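The chapel at Festgate had a leak over the third pew, and I had been asked to preach on patience. I had preached there for 40 years and didn't have a word to say on it.

I walked up from Grudenville in the dark that December, with my notes in my coat. My wife had died in the spring. I still said grace for two.

2 shares

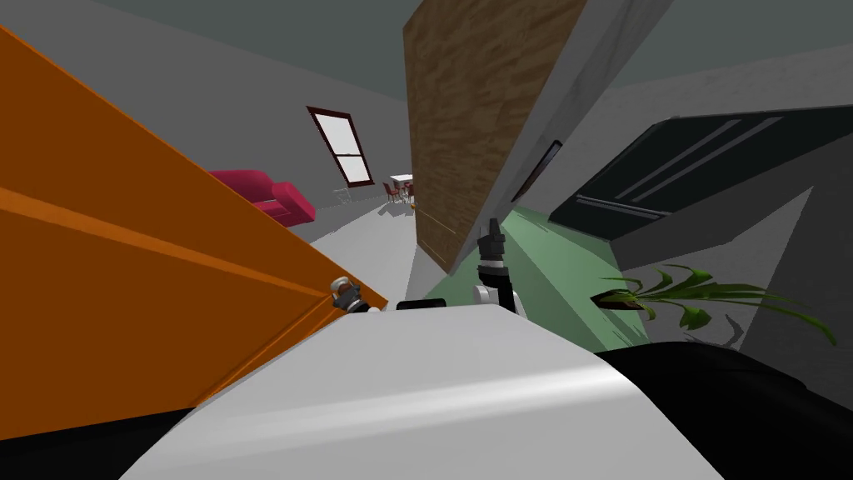
Did I still believe any of it? I believed it on the walk up the hill and lost it again at the chapel gate, most weeks.

The heating was off. I sat in the front pew and read the passage where Job's friends sit with him on the ground for seven days and say nothing. I had always hurried past that part to get to the speeches.

A woman came in at half past six to do the flowers. She ran Kouris, the bakery by the bridge, and she smelled of bread. She asked if I was all right, and I said I was working.
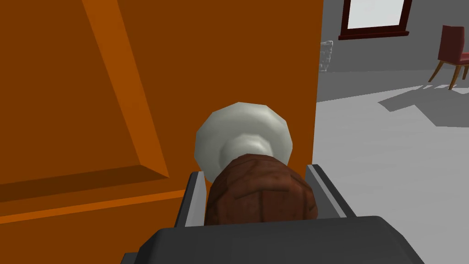
She nodded and went on cutting stems. After a while she put the scissors down and sat at the other end of my pew. We listened to the drip going into the bucket. Her dog, Omen, lay across the aisle with his chin on the stone.

I don't know how long we stayed like that. The hymn board still showed 233 from the week before, and I read it over and over.

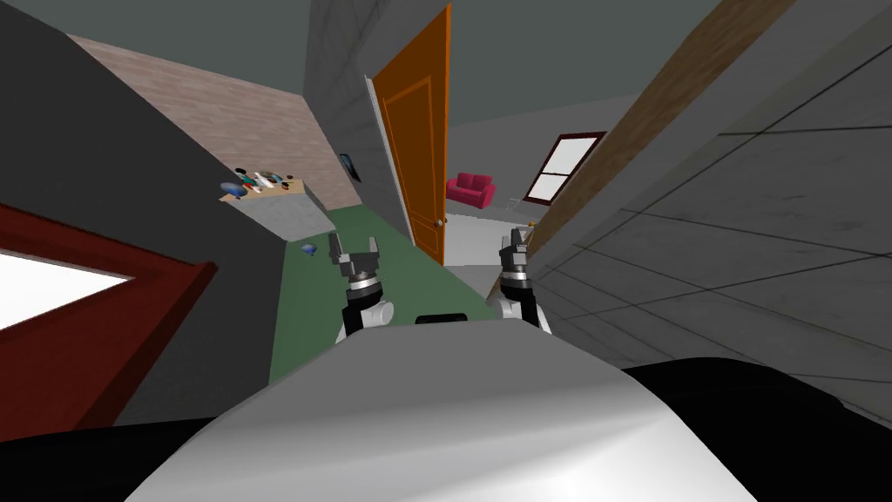
Then I told her I couldn't pray. I said I had tried at the bedside and in the kitchen, and that it was like talking into a coat.

She said she hadn't prayed since her boy left, but she came up and did the flowers. She thought that might be counted – she wasn't sure who did the counting.

At the service I left my notes in my pocket. I read them the part about the seven days, then I sat down among them, and we were quiet until someone coughed. The bucket was nearly full. I got up and gave out the last hymn.
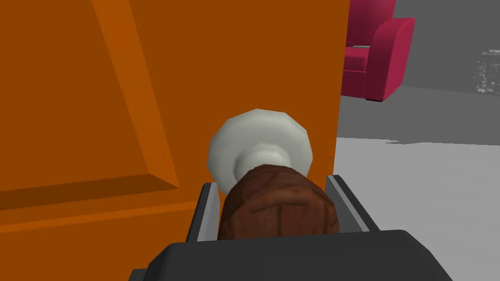
The orange door and its round knob

3 comments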